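Open-weave basket

An open-weave basket (also lattice basket, or net basket in older shop lists) is a container made from plant fibre with gaps left on purpose between the strands. Used for storage, for carrying light goods and for show. Close relatives are the fruit net and the string bag, though a basket holds more of its own shape when empty.

Materials

Mostly grasses, rush, palm leaf, willow or rattan. Softer fibres get twisted into cords first, stiff ones are split and used flat. Twisted cord gives a thicker, rounder line and a bit of spring - split cane gives a thinner wall that cracks if bent when dry. Colour is usually left natural, tan to straw, and darkens over the years. Dyed bands are common in some places.

Weave

The diamond lattice is the best known pattern. Cords run on two slants and are crossed, looped or tied where they meet. Gap size decides what the basket can be used for: beads and buttons fall straight through, onions don't. Hexagonal weaves are stronger but slower to make. In the workshops at Rerkovo a mid-sized lattice basket takes 80 crossings for the wall, not counting the rim, acording to a booklet by Dindo Pangilinan.

Rim and handle

The rim is the part that wears. Normally an extra cord or hoop is bound round the opening. Handles are braided or twisted from the same fibre, either one tall loop over the top or two short ones at the sides. A handle tied only to the top row of the weave will pull it out of shape in time, so better makers carry it down the wall.

Mats

Often sold with a round coiled mat in matching fibre. The mat keeps rough cord off a polished table and catches crumbs and loose bits of straw. Coiled mats start from the middle and work outwards, the last coil sometimes wrapped to give a raised edge.

Contents show through the wall even with the basket on its side, as with the small red, pink and blue things in the one below, lying on a mat of this sort.
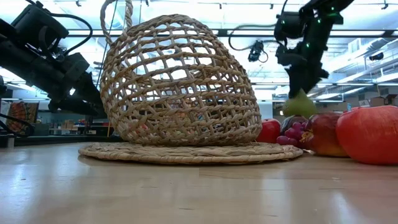 Care

Dust with a soft brush, inside as well. Wipe with a damp cloth, dry in shade. Don't soak. A basket that has gone out of shape can be misted, stuffed with a towel and left overnight. Mould comes off with weak vinegar if caught early, otherwise it stains.

Trade

The Sakden price list for June gave 300 for the large size with handle and 100 for the mat. Rácz sells a similiar pair but with a flat rim. Prices vary a lot by fibre.

See also

Coiling
Rush work
String bag
Table mat

Page last changed August 1, 2019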